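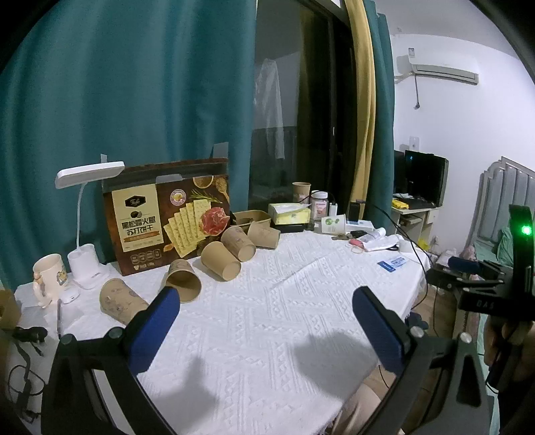
Print this post | E-mail this post

I have been writing house rules again, and I am far too pleased about it!

Regular readers will know that I spend a lot of my time at Cerkudville with a pair of hand-held grippers, doing small tidy-up jobs on a table so that a robot arm can learn from the recordings later. Cups, mostly. Stacking them, nesting them, standing them up, putting them back down. I love it, and I love it more every month, but until November we had no written rules at all beyond "charge everything" and "don't drop the left one". What we had was habit, and it differed from person to person. Paloma Mahmoud starts with her fingers wide open. Tekle Dinsa starts with his half shut. I start however I happen to be sitting. Each of us thought our way was the normal way, which is a lovely thing to find out after months of recording together.

So we wrote it down. The first draft was three pages and nobody read it, me included. The second draft fits on one side of a sheet and I want to go through most of it here, partly to show off and partly in the hope that somebody who does similar work will write in and argue with me.

Starting pose

Both grippers up, fingers open, over the near part of the table, and hold still for a slow breath before doing anything. It sounds fussy. It makes trimming the recordings so much easier, though, and it also gives the person a moment to look at the table and decide what they're going to pick up first. Before we had this rule, a good number of our takes began with somebody already halfway to a cup. Lies Hendriks does all our trimming and she has asked me to put this rule in capitals. I haven't, but I have put it first.

Then the same pose at the end. Same height, same openness, a breath, done. We forget this one all the time. You get the last cup in place and your hands just want to go and scratch your nose.

Real tables, left real

This is the rule I care about most and it took the longest to word. Our first instinct was to clear everything away and have a nice bare surface. A robot that has only ever met a bare surface is going to have a bad afternoon in anybody's home, so the rule says that whatever lives on the table stays on the table, provided it is safe and provided the person whose home it is has said yes. Keys, chargers, tissues, a mug, biscuits, all fine. You may not arrange them to look natural (we tried, and it looked like a shop window). You may not tidy them between takes either, unless they've ended up where you need to work.

Patterned tablecloths are allowed and I would go further and say encouraged. Sunil Begum disagreed with me for most of an evening on this. His point was that a raised weave makes a light paper cup sit slightly differently each time, and he's right! But that is what tables are like. We settled on writing down the covering in the notes for each session, so that anyone who wants only smooth tabletops can pick those out.

Scatter before every take

Objects get tipped out afresh before each take, and they stay how they land. Upside down, on their sides, mouth away from you, whatever. The temptation is to nudge one round so that it's easier to grip, and you must not. If a cup rolls out of reach then it counts as a new scatter and you start again. If it's merely awkward, well, awkward is the interesting part.
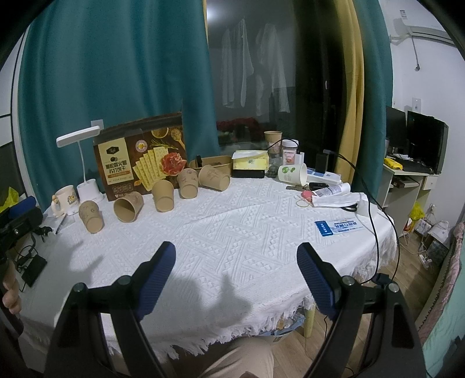 Paper cups are a joy for this, by the way. They're cheap, they weigh next to nothing, they lie at odd angles, and they show you straight away if you've squeezed too hard. Our rule on squeezing is short: if the cup has a crease you can feel with your thumb, it comes out of use. We were soft on this at first and ended up with a set so battered that they wouldn't nest any more, and of course people began pushing harder to make them nest, which battered them further.

Hands and the rest of you

Hands stay behind the grippers. If something falls over, you fix it with the grippers or you stop the take, and you never reach in with your fingers. I am the worst offender. I've got a reflex for catching things and it has spoiled plenty of good takes, including one at Mbeki that had been going beautifully right up to the last cup.

Knees, sleeves and forearms are fine. We did wonder about asking for plain clothing and then decided we weren't that sort of outfit. Loose cuffs do get rolled up, after Tekle swept a whole row onto the floor with his cardigan.

Cables

Any cable that hangs off the table must have enough slack that you can move both arms to the far edge without a tug. Check it by doing it, before the first take, every time you sit down. Nothing runs behind your chair. Drinks go on another surface, and empty mugs can stay put. This part of the sheet was written by Rochelle Escobedo, who used to look after workshop safety at Flornard and has views on trailing leads that I found a bit much until I caught my foot in one. Her full version has a diagram. It's very good and I keep meaning to scan it.

Asking first

People's homes are people's homes. Before anything is recorded we go round with the householder and agree what may be seen: screens, papers, the bed, the view out of the window, washing. Anything with a name or an address on it gets moved or turned over. The householder can watch any recording and have it deleted, up to 41 days afterwards. Why 41? It was meant to be six weeks and Lies counted it from the wrong end, and by then it was on the printed sheet. It has stuck.

We used to do this bit by chatting in the doorway, and I'm glad we've stopped. A written yes is kinder to everyone, and people think of more things when they have a list to read through.

Throwing takes away

I've left this to the end because it's where I changed my mind. The old habit was to bin anything clumsy. A missed grip, a cup knocked over and picked up again, a long dither. The sheet now says keep it, as long as the job got finished and the hands stayed out, and mark it as a recovery. Paloma argued for this from the start and I was against it, as I thought we'd be filling the folder with rubbish. Then we went back through 900 old takes and the recoveries were easily the ones I most enjoyed watching. There's real skill in getting a grip on a cup that has just rolled under the other arm! I'd want any robot of mine to know how to do that.

What still gets thrown away: a take where a battery died, where a gripper camera was covered, where somebody spoke to you and you stopped to answer, or where the starting pose was missing. Lies has the last word on that final one and she is not merciful.

How it's going

We have done 100 takes under the new sheet and I can tell the difference just by skimming them. They begin and end in the same way and in between they're as messy as you like, and I'm delighted with that. The session notes are longer than they were. Sunil writes his in tiny capitals and I can't read them without my glasses, so we may go over to typing.

Two things are still open. We haven't agreed how long a person should go before taking a break — Rochelle wants a timer, and Tekle and I both say we stop when our wrists tell us, which she points out is exactly what people say before they hurt their wrists. She'll probably win. And the group over in Clovton use the opposite labels for left and right, going by where the viewer sits and not the person holding the grippers, so before we swap any recordings one of us will have to give way. I've offered to relabel ours if they adopt the starting pose. No reply yet.

If you've got a sheet of your own, please do send it over, however scruffy. I'd especially like to see how other people word the bit about not nudging the objects, as ours still has a loophole involving elbows.

Print this post | E-mail this post

Contact | Copyright of the author, please ask before reposting | Back to top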